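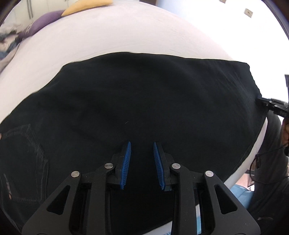 Two hand-held grippers and a dark garment spread on a bed. The blue pads on the gripper in front have small ridges.

How Robots Learn from Examples
A Learning Page for Young Readers
Undbridge Center for Science Learning

Folding clothes is a job that many people can do while thinking about something else. For a robot, it is very hard. A block keeps its shape when it is picked up. Cloth does not. It can bend, bunch, slide, or fold over on itself, and it may look different each time it is put down.

People who build robots could try to write a rule for every shape that cloth can take. There would be far too many rules. Instead, they often let the robot's computer learn from examples. This page explains how those examples are gathered.

What is an example?

When you learned to tie your shoes, someone probably showed you how. You watched, and then you tried. A computer can also learn from being shown, but it needs to be shown many more times than you do.

In the Jumosden project, one example is a recording of one job from start to finish. The job might be folding a shirt, or laying a pair of pants flat. The recording holds two kinds of information. The first is video from a camera on the gripper. The second is a record of how the gripper moved and how far its jaws were open at each moment.

Where is the robot?

At this stage, no robot is needed. A person holds a gripper in each hand and does the job with the grippers in place of fingers. The jaws open and close when the person squeezes and lets go.

The grippers are made to work like the hands the robot will use later. This matters a great deal. Your fingers can feel a seam, roll a hem, or pinch one thread. A gripper with two jaws cannot do all of those things. If people recorded the job with bare hands, the computer would learn moves that the robot could not copy.

You can try this at home. Take two pairs of kitchen tongs and ask an adult to lend you a towel. Fold the towel using only the tongs. Notice where you choose to pinch it, and whether you need to let go and try again.

Why are so many examples needed?

The Jumosden team set a goal of 600 recordings of clothes being folded or laid flat. Each person records for 36 minutes and then rests for 10, because holding a gripper in each hand makes the wrists tired.

The recordings must also be different from one another. Suppose that every example showed a red shirt on a white table. The computer might learn to look for the color red and pay no attention to sleeves or collars. It would then have trouble with a green shirt on a rug. For this reason, the team changes the following things between recordings:

- the kind of clothing and its color
- the surface it lies on, such as a bed, a table, or a floor
- the light in the room
- the way the clothing is placed at the start

Dark clothes need special care. On black cloth, creases and pockets can be hard to see, even for a person. A computer that has practiced only with light colors may not find the edges of a pocket at all.

What happens to mistakes?

Sometimes cloth slips out of the jaws. A person who drops a corner usually picks it up again and carries on. The team keeps many of these recordings. They show the computer what to do when something goes wrong. A recording is removed if the camera was covered or if the job was not finished.

"Children often ask whether a dropped sock spoils everything," says Isabelle Sutherland, who leads the school program at Undbridge. "We tell them that picking it up again is part of the lesson."

What does the computer do next?

The computer studies the recordings and looks for patterns. It compares what the camera saw with what the gripper did next. After a great deal of practice, it can look at a new picture and suggest a move. The team then tests it on a robot with clothes it has not seen before. If it does poorly with one kind of clothing, people go back and record more examples of that kind.

Words to know

Gripper: a tool that holds things by closing its jaws.
Data: information that is collected and stored so that it can be studied.
Pattern: something that happens again and again in a similar way.

Teachers may request the printed version of this page, with the tongs activity sheet for grades 2 and up, from the Undbridge school program office.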